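About Tonby

Hi, I'm Harish Grewal, and I run Tonby, a small repair school for people who'd like to fix their own stuff. We opened in October with one class and a borrowed coffee maker, and so far 386 people have come through the door (some of them twice!).

I used to work for a parts supplier called Altix. I liked the job fine, but I kept hearing from customers who had thrown out a good lamp or a good fan over one bad switch. That bugged me. So I rented a room on the second floor, bought tools, and started teaching what my aunt taught me – go slow, label your screws, and unplug it first.

Classes run 3 hours and we cap them at 5 people, so you'll get plenty of time at the bench. Beginners start with lamps and toasters. After that you can try sewing machines, radios, or whatever is sitting broken in your garage.

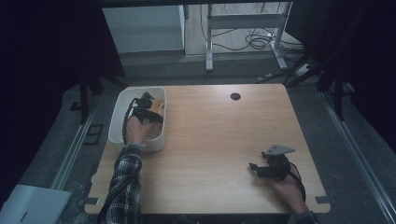 Denise wrote to us after her first class that she'd been scared of her own vacuum for years, and that she wished we ran an evening session for folks who work late. We do now, Denise!

A class costs $30 and covers all the small parts. Bring your own broken thing if you can carry it up the stairs – we don't have an elevator yet. Parking is free behind the Sengar building, and the side door is the one that opens.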